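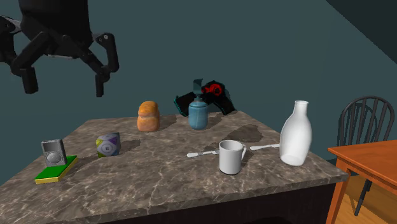
Figure 4. Kitchen island with a streaked marble top and dark base, set against a dark teal wall. Computer rendering.

4.2 Does the island change how a household eats?

The claim that a kitchen island makes people cook more, and eat together more often, has been repeated so many times in the home design literature that it is now mostly cited to other papers that cite it. We traced it back as far as we could. Most of the chain ends in Sandoval's study of new apartments in Waltau, and a smaller part in trade reports that give no method at all. We leave the trade reports aside, as there is nothing in them to check.

Sandoval sent a mail survey to 900 households and got 600 back, a response rate that many of us would envy. Of the 600, 343 had an island and the rest had a wall kitchen or a galley. Households with an island reported more home-cooked dinners per week and more dinners eaten by everyone at the same time. The paper says plainly that the design cannot show cause. By the time the finding reaches the planning guides, that sentence has dropped out, and what is left is that islands "bring families together."

We have three problems with reading the Waltau numbers this way.

The first is money. Apartments with an island were larger and cost more, and the people in them were more likely to work regular daytime hours. A nurse on rotating shifts and a cook who gets home at 11 p.m. do not eat dinner with their children on most nights, whatever the counter looks like. Sandoval adjusts for income in broad bands but has no measure of working hours, and floor area enters only as "small" or "large." When Espinoza reworked the same responses with number of rooms in place of the two size classes, the difference in shared dinners shrank to a size we would not want to build anything on. The difference in home-cooked dinners held up somewhat better. We come back to it below.

The second is choice. People who like to cook look for a kitchen they can cook in. This is hardly a new point, and it is odd that the later literature treats it as a footnote. In the Trindumia interviews (Section 3), several tenants described turning down apartments over the kitchen, and every one of them also described cooking most nights in the place they had lived before. One had gone through two winters with a pair of hot plates and a folding table and was making bread the whole time. If such tenants sort themselves into island apartments, a survey taken after the move will find more cooking there even if the island does nothing.

The third is what was asked. The questionnaire item reads, "How many evenings last week did your household have a meal prepared at home?" It does not say what counts as prepared. Our own pilot used the same wording and respondents split on frozen pizza, on reheated leftovers, and on a rotisserie chicken served with a salad. We see no strong reason to think that owners of a large, expensive counter would answer in the same way as everyone else. Someone who has just paid for a kitchen may well be inclined to believe that it gets used. We cannot put a size on this, and neither can anybody working from a single question.

A better test would follow the same households before and after an island goes in. As far as we know, only one group has tried. The Esquivel panel picked up 27 households that added an island during a remodel between its two waves, and the authors report a rise in cooking from one wave to the next. We have read this result more generously than we first meant to, since the design is the right one. The trouble is in the details. The first wave was collected while many of the remodels were already under way, which is to say while people had no working stove. Almost any kitchen would look good against that baseline. The authors mention the overlap in an appendix but do not say how many of the 27 were affected, and our request for the dates has not been answered.

Supporters of the island have a fallback argument, which is about sight lines. A person at a wall counter faces the wall; a person at an island can face the room, and so, the argument goes, is company for whoever is in it. This is at least a mechanism, and it can be watched. Espinoza's kitchen diaries are the only data we know of that do so. Participants noted where each person in the home was during the half hour before dinner. In homes with an island, other household members were more often in the same room as the cook. But these were nearly all open-plan homes, and in the few open-plan homes with a wall kitchen the pattern was much the same. It may be the missing wall that matters, and the island is simply what tends to get put where a wall used to be.

The diaries also record what the counter was used for, and we find this part more interesting than the part that gets quoted. Food preparation was listed often. So were mail, homework, a laptop, folded clothes, school bags, and, in one home, a sewing machine that stayed put from February until the end of the study. A surface that is covered in other things has to be cleared before anyone can chop an onion on it. Two diarists wrote that they did most of their cutting on the small stretch of counter beside the sink, as they always had. Design guides that show the island as a work surface should probably be read with this in mind.

None of this shows that islands have no effect. The gap in home-cooked dinners survived Espinoza's rework, and a household with very little counter space surely gains something from having more of it. Our reading is that the gain, if it is there, comes from usable counter length, which a wall kitchen can also supply and usually at lower cost. The Talar housing guidelines currently award points for an island and none for counter length. On the evidence reviewed in this section, we see no basis for scoring it that way, and in Section 5 we treat the two as separate variables.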